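Tradley Science Store – Bench Storage Inspection
Area: Prep room, Billholm building
Date: August 5, 2020
Form 281, sheet 9

1. Bench surface
Clear of spills and paper: Yes
Comment: Wiped down before the check. Small scratch at the sink end, already on the May sheet.

2. Open-front bins
Bins level and fully on the bench: Yes
Glass kept apart from metalware: Yes
Cracks in lip or base: None found
Comment: Row of three white bins checked with contents in place. The glass beaker is upright in the middle bin with a red and white striped stick leaning in it. Remove the stick before the beaker is stored – a long item left in light glass can tip it.
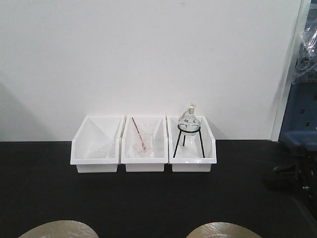

The left bin holds one clear item that is hard to see against the white plastic. Add a colored liner to this bin. The black tripod stand is in the right bin and holds a round glass flask in its ring. Acceptable, provided nothing is placed on the ring.

3. Labels
Bin fronts labeled: No
Comment: Middle bin front is unmarked. Use the Jinetti label stock, shelf 35.

4. Glass condition
Chips or cracks at rim: Not checked
Comment: To be done by hand, with gloves, at the next visit.

5. Wall cabinets
Doors latch: Yes, except 628
Comment: Hinge loose on 628. Reported to Tveit for repair – keep empty until fixed.

Result: Pass with actions (items 2, 3, 4 and 5)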